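How to Move Your Coins Off an Exchange and Into Your Own Wallet

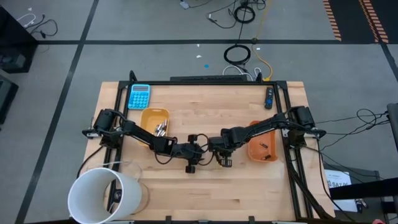 Moving coins to a wallet you control is one of the best skills you can pick up in crypto, and it's a lot less scary once you've done it with a small amount! I use the Birow desktop wallet for this guide, but the steps are close to the same in Sterkitz and most others. Clear yourself some desk space first, because you'll be writing things down by hand. A butcher-block tabletop like the one up top is lovely to write on, though put a pad under the paper so your pen doesn't leave dents in the wood. Then close your other browser tabs, silence your phone and give yourself 48 minutes with no interruptions.

What you need

A computer with its updates installed
Two sheets of plain paper and a pen (no pencil, it smudges)
Your exchange login and your two-factor code
A small amount of the coin you want to move, plus enough to pay the network fee

Step 1: Install the wallet

Type the wallet's address into the browser yourself. Don't click a search ad, ever. Fake wallet pages can look perfect, right down to the support chat. Once the file is downloaded, compare its checksum with the one printed on the download page, then run the installer.

Step 2: Create the wallet and copy the recovery phrase

Choose "New wallet" and the program will show you a list of words. Write them in order, numbered, in block letters. Now do it again on the second sheet. Read both copies back against the screen, out loud if you're alone (I still do this and it has caught a swapped pair of words for me more than once).

No screenshots, no phone photos, no notes app. Anyone who has those words has your coins. Keep the two sheets in separate places.

Step 3: Get your receiving address

Open the Receive tab and pick the coin. Look at the network name next to it — this is the part that trips people up. The same token can live on several networks, and the exchange has to send on the one your wallet is expecting. If the wallet and the exchange show different network names, stop there and read the help page for that coin.

Press Copy. Never type an address by hand.

Step 4: Send a test amount

On the exchange (mine is Bianchini), go to Withdraw, paste the address, and choose the matching network. Check the first 7 characters and the last 7 against your wallet. Some malware swaps the address while it's on your clipboard, so this check is worth the few seconds every single time.

Enter a small amount and confirm with your two-factor code. I sent 9 dollars' worth my first time and watched the screen like it was a rocket launch!

Step 5: Wait for it

Your exchange will give you a transaction ID. Paste it into a block explorer — I like Utari for its plain layout — and you can follow the confirmations as they come in. My exchange holds first-time withdrawals for four hours, so a quiet screen isn't a reason to panic or to send again.

Step 6: Practice a restore

With only the test amount in there, remove the wallet from your computer, reinstall it, and choose "Restore." Type in the words from your paper. If the balance comes back, your copy is good and you can send the rest, using the same network and the same address check.

If the words are rejected, look for spelling first, then order. The test amount is all you have at risk at this point.

Updated 1 February 2019 for the new Birow menu, where Restore has moved under File.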